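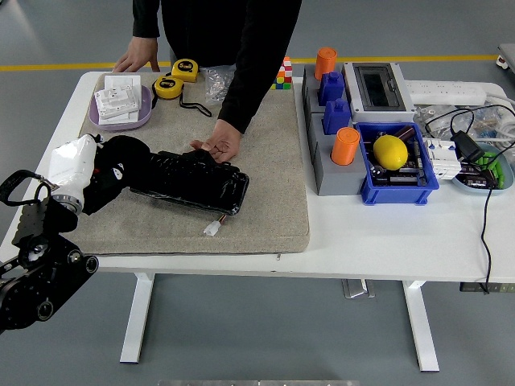

I've been arguing with people about tape measures for most of my adult life, and my position has only hardened: you need two, and they should live out on the table, in plain sight, with everything else you're working on. Not in a drawer, please! A drawer is where a tape measure goes to become a rumor. Give me a scrap of thick beige carpet with fraying edges, a shallow purple tray of wall socket plates leaning on each other, and two yellow tapes lying within reach, and I feel calm in a way no tidy workshop has ever made me feel. One of those tapes has a wrist strap on it, too, and I am a big believer in the wrist strap.

My sister-in-law thinks this is all an excuse for mess. She bought one of those Durkon wall systems last July, the kind with a molded slot for every single tool, and it holds 60 pieces and looks like a museum. It's lovely. She also walks back and forth to it all afternoon, and when she's in the middle of something she ends up setting the screwdriver on the floor like the rest of us.

I think we mix up storing things with using them. Storing is for when you're done (and how often are you done?). While a job is going, the stuff for that job ought to be lying around you, on something soft so it doesn't roll or scratch. I did the whole back hallway in our old place in Salcedo off a carpet remnant on a folding table, new socket plates and all, and I never once had to get up and hunt for a thing. Well, once, for the pencil.

The carpet matters more than you'd guess, by the way. I've tried rubber mats, I've tried a towel, I've tried cardboard. The towel bunches up and small screws vanish into it. Carpet stays put, and you can get an offcut for next to nothing if you ask at the shop.

So leave the job out overnight if it isn't finished. Eat dinner at the other end of the table. I've done it plenty, and the potatoes tasted the same.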